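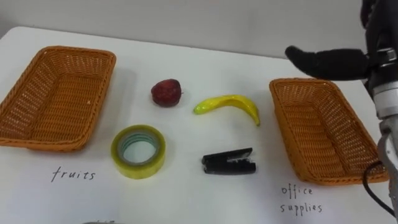
Sorting task, start position, with both baskets labelled.

Home | Groups | Meetings | Papers | Contact
Filed under: Minutes - Manipulation and Language

HARKENT LABORATORY
Minutes of the Methods Meeting held on Sep 24, 2024

Present: Catrin Bevan (Chair), Seren Gittins, Eleri Rowlands, Danai Nikolaidis
Apologies: Emrys Wynne

1. Minutes of the previous meeting
The minutes were agreed as a correct record, subject to the spelling of Raudsepp in item 4.

2. Written labels in the sorting task
2.1 Dr Gittins reported on the trials in which the arm is given one general instruction, "put everything where it belongs", and must take the meaning of each basket from the handwriting on the table. The baskets are of the same make and colour, so the words "fruits" and "office supplies" are the only guide to which is which. The objects in the present set are an apple, a banana, a roll of clear tape and a stapler.

2.2 A total of 305 trials had been logged under the Ular controller. Performance was good where both labels were written on a single line. Most of the wrong placements came from layouts in which "office supplies" was split over two lines, and in eight trials the controller had read "supplies" as a label in its own right.

2.3 Ms Rowlands asked whether the controller was reading the labels at all, or had learned that fruit goes to the left. Dr Gittins replied that the labels had been exchanged in part of the set and that results had held up, but agreed that the exchanged layouts were too few to settle the point. The Chair asked that the claim be worded with care in the draft paper until more had been run.

2.4 Ms Nikolaidis noted that all labels so far were in one person's handwriting. It was agreed that a further eight writers should be asked to supply both labels, in thin black pen as at present.

2.5 The meeting discussed whether a failed grasp should count as a sorting error. It was agreed that the two should be reported in separate columns. A trial in which the arm chooses the right basket but drops the object on the way will be recorded as a correct choice and a failed grasp.

Action: SG to rerun the exchanged layouts and circulate the table.
Action: DN to collect handwriting samples.

3. Comparison with Goreo
Ms Rowlands had prepared a comparison with the Goreo planner, which is given the basket names as typed text and so does not need to read them. The Chair considered this a fair upper bound - provided the same start positions were used for both systems. Two of the start positions had been changed in March and would have to be left out.

Action: ER to confirm the list of shared start positions with Mr Wynne.

4. Any other business
Ms Nikolaidis asked that trial notes be entered on the day they are made. This was agreed.

5. Next meeting
Date to be confirmed by the Chair. Papers to Ms Rowlands beforehand.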